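Home Page | Opinion | Letters | Town Life | Archive | Subscribe

Filed under: Opinion, Household, Packaging

Make the box say what is in it

I buy very few things for the kitchen that come in a long thin box. Plastic wrap, foil, parchment paper, freezer bags on a roll. They all come the same way, in a cardboard carton about as long as my forearm, and they all sit in the same drawer. For most of last winter I kept opening the wrong one.

I put this down to age until I laid the cartons side by side. The largest thing printed on every one of them was the brand name. The second largest was some kind of claim: stronger, now longer, new easy cut. The word telling me which product I was holding came third or fourth, and on one carton it was on the end flap, which tears away the first time you open it. After that the carton says only that it is stronger.

My argument is a small one. A package should say what it contains, in the largest letters on it, on every long side, in a place that stays there until the package is empty. I think that should be the rule for ordinary household goods, and I think stores could bring it about without any new law.

We already accept this idea in other places. Paint cans say what color they are. Fuse boxes are labeled by room, or should be. A fire extinguisher has to tell you what sort of fire it is for, and you would think very little of a company that put its slogan over that. Kitchen goods matter less, I agree. A person who wraps a potato in parchment instead of foil will still eat a potato. But some mix-ups cost money, and a few are worse. Plastic wrap in a hot oven is a real mess, and dishwasher salt and table salt should never be a guess.

The usual answer from manufacturers is that shoppers find products by brand and color. That is true in the aisle. I know the dish soap I like by its shade of green, and I can pick it up without reading a word. But the aisle takes a few seconds, and then the thing lives in my house for months. Packaging is designed for the few seconds. The months are left to me.

There is also the matter of numbers. A long carton now carries several: the length of the roll, the width, the area, and often a percentage of something extra. The area is the one you need for comparing prices, and it tends to be the smallest. In the store in Kedham where I do most of my shopping, I looked at the shelf tags for wraps and foils one afternoon. Some were priced by the foot, some by the square foot and some by the roll. You would need paper and a pencil to find out which was the better buy, and I did not have either with me.

I have one good example to offer. The store brand at Ruotsalainen, the small grocery by the bus station, has plain cartons. They say FOIL or WRAP or PARCHMENT on all four long sides, with the length right after the word. The brand name is on the end. I have heard people call them ugly. I have three of them in my drawer and I have not opened the wrong one since I switched. They sell, too, as far as I can tell from how often the shelf is bare.

Against this, I should say that I once helped choose a label myself. Years ago I worked for Stisten, a company that packed dry goods, and we spent an entire spring on a box of rice. Everyone in the room could recite what the shopper wanted. We tested 2 designs. One had the word RICE across the front and the other had a bowl with steam coming off it. The bowl won because it looked better from across a room. I voted for it. At no point did we put the two boxes in a dark cupboard and ask anyone to find the rice, and I am sorry we did not.

A test like that would be cheap. Put the package in a drawer with its neighbors. Let it be half used, with the flap gone. Ask someone without their glasses to hand you the right one. If they can't, print the word bigger – that is the entire method, and it needs no consultant.

I would also ask stores to go first. They control their own brands, and they decide what goes on the shelf tag. One unit for everything in a category would take a morning to set up. If shoppers like it, the big brands will follow, as they did with resealable cheese. If shoppers don't care, little has been lost.

Until then I write on the cartons with a thick black marker. It looks bad and it works. I do the same for relatives when I visit, usually without asking.
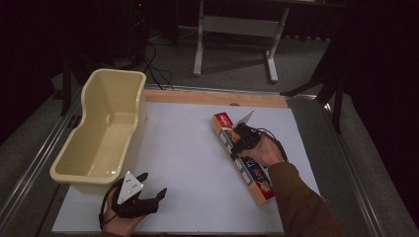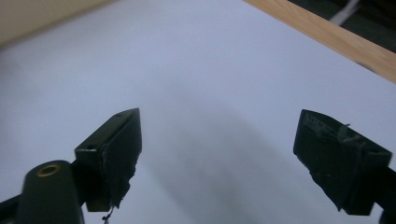
Town Life Review, p. 14

COMMENTS

wikora_reader: I agree about the end flaps. My foil has been anonymous since the day I opened it.

Pat in Kedham: The shelf tags have been like that for years. I asked at the desk once and was told the system does it.

drawer3: Color is enough for me. Yellow is wrap, silver is foil. If you stick to one brand you never have this problem.

M.L.: Sticking to one brand is what they want you to do, drawer3.

old packer: The steaming bowl always won. We had the same thing with oats.

Previous | Next | Back to Opinion | Top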